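Relwood Assisted Kitchens Project
Second progress report to the Puson Fund
3rd August
Prepared by Telma Alarcón, with help from Graciela Vergara and Ignacio Maldonado

Dear Soledad and everyone at the Fund,

Thank you for your patience while we pulled this together. I know you were expecting a fairly cheerful report on the table-clearing work, and a good part of it is cheerful, but most of these pages have to go to the wrist fault in June, and I would sooner you heard the whole of it from us in plain language than picked it up in bits. Put the kettle on, as it's a longer letter than last time.

Where we had got to

You'll remember that the aim for this stage was to have the arm clear a small table setting on its own – cup, plate, whatever else has been left lying about – for people who find gripping and lifting hard going. By the start of June the arm had done 384 clearing runs at the Relwood workshop, and Ignacio was pleased enough with the cups that he had started moving them about on purpose to make life harder for it. Plates were slower. Picking one up by the rim means the wrist has to roll a long way over, and the old grasping program was timid about it. We had rewritten that part in the autumn with your support (the second instalment paid for nearly all of Graciela's time on it) and the new version went in at the end of May.

It was a real improvement, and I want that on the record before I get to the rest. The arm stopped dithering over the rim, and the lifts looked smooth and sure of themselves.

What went wrong

On run 11 of the new program the arm was halfway through returning from a plate when the gripper opened by itself and the wrist kept rolling. The plate dropped a short way onto the table and slid off the side. The wrist carried on until it met its mechanical limit, at which point the controller should have cut power straight away. It didn't. Ignacio hit the stop button, and the arm went limp as it's meant to.

No one was hurt. Ignacio was standing behind the taped line where he should have been, and the plate was melamine and is still in use. All the same, if this had happened in a person's kitchen, with a hand resting on the table, I would be writing a very different letter, and we have treated it with that in mind from the first afternoon.

We stopped all powered runs that day and told Annamalai, who do our safety reviews, before we'd even finished tidying up. I rang Bautista at your office the next morning, as he will recall (I apologise again for the hour).

What we found

There were two faults, one sitting on top of the other, and it took us a fair while to pull them apart.

The first was the gripper cable. It leaves the arm near the wrist and needs a generous loop of slack so that the wrist can roll without dragging on it. With the old, timid program the wrist never rolled far enough to trouble it. The new program did, every single lift, and the loop was being drawn tight at the far end of the roll. When Graciela opened up the connector she found one of the signal wires cracked inside its sleeve, with the outside looking perfectly sound. In certain positions the gripper lost its signal and, by its factory setting, fell open.

The second was ours, and I'm less comfortable about it. The software check that should have noticed the wrist pushing against its limit had been given a waiting time of 200 milliseconds back when we were chasing false alarms. Each time the damaged cable flickered, that wait started over from the beginning. So the very fault that made the check necessary was also holding it off. We had tested the check with a healthy cable and never with a failing one, and I should have asked for that test. It is on the list now and it will stay there.

Getting back to work

Powered runs started again once Annamalai had gone through our changes and agreed to them. We have gone back to a very plain table on purpose, with the arm at reduced speed and the slow practice passes repeated until everyone was thoroughly bored of them. The lavender plate and pink cup will be familiar to those of you who came to the open morning. For now we're asking only for reaches over and beside the plate, watching what the cable does at each angle, before any lifting goes back in.

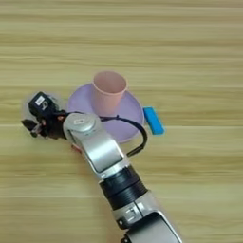 Soledad Rivadeneira wrote back on our draft of this section that slow practice was all very well, but she wanted to know what would stop the same cable from cracking again in a year's time, when the arm was out of our sight and the people using it had no reason to look at a cable at all. She asked too whether the gripper ought to fall open when it loses its signal, and said she would be happier if it simply held on.

Both are fair, and I'll take them in turn. The new cable is a softer, more flexible type made for repeated twisting, and the program now has a firm ceiling on how far the wrist may roll with a plate in hand. We've also added a count of wrist rolls to the controller's own log, so that the cable gets replaced on a schedule well before it tires. The person at home needn't inspect anything. Graciela has written the replacement up as a job that a visiting technician can do with one hex key, and Ignacio has tried her instructions cold and only got stuck at the clip (she has reworded the clip).

On the gripper holding on, we argued this one back and forth over a good many cups of tea. A gripper that holds on will keep hold of a plate, but it will also keep hold of a finger. Annamalai's advice was to hold at the present light force for a moment, lower gently if the arm is still under control, and then release. That is what we are building. It isn't finished, and until it is we won't be lifting anything except melamine and plastic.

The limit check has been rewritten so that a lost signal is itself a reason to stop. We now test it with a switch wired into the cable that lets us break the connection whenever we like, and Graciela has taken great delight in choosing the worst possible moments. In 126 deliberate breaks the arm stopped every time. I'd like to see that repeated at full speed before I relax.

What it has cost

The pause set us back on the home trials at Pulora, and there's no getting around that. The households have been told, and have been very kind. We are not asking for more money. The cable and the test switch came out of the spares line, and the review was already covered in our agreement with Annamalai. What we would ask for is time: we'd like to move the first home visit to the next reporting period, with your blessing, and to use the gap for the full-speed tests and the new release behaviour.

Next steps

– finish and test the hold, lower and release sequence
– repeat the cable breaks at full speed, with Annamalai watching
– bring plate lifting back in, melamine only
– walk the Pulora households through what happened, in person, and answer whatever they care to ask

If Bautista or any of the trustees would like to come and see the arm for themselves, they'd be most welcome, and Ignacio will gladly let them have a turn at the break switch. The full fault log is available as a separate file and I can send it to anyone who asks.

With warm thanks,
Telma

Recent reports
First progress report: cups, and why we began with them
Notes from the Relwood open morning
Choosing households for the Pulora trial
Wrist fault: short notice to partners
Budget summary, second instalment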